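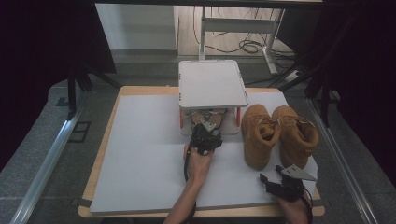 Head view from one episode: both hand-held grippers in use, the right one reaching under the raised platform, a pair of work boots on the board beside it.

Jideo: two-handed demonstrations of handling objects under and around a low platform

Maintainer: Liesl Thaler
Version: 2
Status: in use for training; labels for the reach phase are still being revised

Summary

Jideo is a set of 2724 demonstrations recorded with hand-held grippers, one in each of the operator's hands. The operator works standing at a table and no robot arm is present during recording. Policies trained on the data are meant to run on a two-armed machine with matching fingers. The set was collected to study one narrow question: how well a policy learns to reach into a covered space when the target is partly hidden from the head view.

It replaces the earlier Palomino set, which used open table layouts only. The two sets share a file layout and can be mixed, but see the note on gripper width below.

Contents

Each episode is one folder holding:

head video, colour, no sound
left and right gripper pose, in the table frame
left and right gripper opening, in millimetres
a text instruction
phase labels (approach, reach, grasp, withdraw, place)
a success flag set by a reviewer

Episodes were recorded at two sites, Brukcombe and Treltley. The site name is stored with each episode. Lighting and background differ between the sites, and the site field should be used when making splits.

Task layout

The table is covered with grey foam board. A small white platform on short legs stands towards the back, and objects may be placed on it, under it or next to it. Objects are everyday items, footwear among them. There are 18 layouts in total. In 5 of them the target is under the platform and has to be reached from the front; these are called the covered layouts. The remaining layouts have the target in the open and serve as a control.

The platform is not fixed to the board. Operators were told to carry on if it moved. Episodes in which it fell over are kept, with the success flag set to false.

Splits

train: all open layouts and three covered layouts
val: held-out episodes from the training layouts
test: the two covered layouts not used in train

Do not split at random by frame. Neighbouring frames are close to identical and the resulting scores are of no use.

Baseline

The baseline is a behaviour cloning policy that takes the head video and the last few gripper poses and predicts a short run of future poses. We trained it with and without the covered layouts, keeping the number of training episodes the same.

Without covered data, the policy usually stops in front of the platform or strikes its top edge. With covered data it lowers the gripper before moving forward, and this carries over to the test layouts. Most remaining failures come from closing the fingers too early, when the object is hidden behind the gripper's own jaws. Adding gripper opening as an input helps. Adding a longer image history did not help in our runs and slowed training.

Known problems

Gripper width. Palomino openings are stored as a fraction of full travel, Jideo openings in millimetres. Convert before mixing.

Cables. The grippers are wired, and the cables are often visible along the operator's forearm or over the edge of the table. A policy may pick up on them. Masking the lower part of the head video removes most of this at a small cost in accuracy.

Hands. The operator's bare hands and forearms are in view for much of each episode. No faces are kept in the released video.

Phase labels. The change from approach to reach was marked by hand and reviewers disagree on it by roughly half a second. The other changes are more reliable.

Loading

Read the index file first and filter on site, layout and success. Poses are given as position plus quaternion, with the scalar last. Episodes from version 1 have the scalar first and must be reordered.

Report label errors to Liesl Thaler with the episode number and the time at which the error starts.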